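September, 7:40 a.m.
Notebook: adhesives bench, Nivthorpe

Continuing the hide glue series from the previous pages. Batch C was soaked overnight, one part dry granules to 1.8 parts water by weight, covered, on the lower shelf. Granules fully swollen this morning, no free water on top. Batch B had a skin by this stage and I had to strain it.

Water bath set to 60 C. Glue pot reached 58 C and stayed there. I checked with the glass thermometer as well as the probe because the probe read high last week after Wayne dropped it. They agreed to within half a degree. I am leaving the probe in service.

Viscosity by the cup method, three pours. Times were close enough to each other that I averaged them. Batch C is a little thinner than B at the same temperature. Ginette thinks the extra water in C explains all of it. I am less sure, as B had been held hot for most of an afternoon and should have lost body from that alone.

Test joints: maple to maple, edge grain, planed the same day, no toothing. Blocks warmed on the hot plate before gluing. Open time before the glue gelled on the surface was short, well under two minutes with the window cracked. With the window shut it was a bit longer. Should have shut it from the start. Joints C1 to C4 were glued with the window open and C5 to C12 with it shut, so those two groups need to be kept apart in the table.

Clamping: hand pressure and rub for C1 to C4, bar clamps for the others. Clamp time 48 hours for everything, including the rubbed joints, which sat unclamped on the rack for the same period. Müzeyyen asked whether the rubbed joints should be broken sooner since they don't tie up any clamps. I would prefer the same cure for all of them.

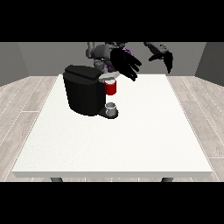
p. 360

Broke C1 to C12 on the lever press after the full cure. Best result was C9 at 1,294 psi, with wood failure over most of the face. C2 was the worst and failed in the glue line, with a dull, grainy surface on both halves. I read that as a chilled joint. The glue had gelled before the parts met. C1 and C3 showed the same surface in patches. C4 did better than I expected from an open-window joint, and I have no note of anything done differently.

C11 split off to one side along the grain and should not be counted. There was a small check in the end of that block that I missed when sorting stock. Crossed out in the table, value left legible.

Window-shut joints as a group are clearly ahead of window-open joints, but the clamping changed at the same point, so I can't separate the two. Poor planning on my part. Batch D will be rubbed joints only, half with the window open and half with it shut, all on blocks from the Sutherland boards.

Also tried the Mirnada granules at the same ratio in a small jar. They took up water slower and still had hard centers after six hours. Smell is stronger. Set aside overnight, no joints made.

Manon wants numbers for the reheating question as well. Proposal: hold one pot at 60 C, draw a sample each hour, cup time only, no joints. That can run alongside batch D if the second bath is free. Aldana has it booked for starch paste until noon.

To do
- Replace thermometer cork
- Order more granules, same grade as C
- Re-plane the remaining Sutherland blocks, reject anything with end checks
- Label the Mirnada jar with soak start time
- Ask Wayne for the lever press calibration sheet

4:15 p.m. Remaining C glue poured into the flat tray and put in the refrigerator. Gelled firm. Will cut and rewarm a piece tomorrow to compare with the fresh cup times.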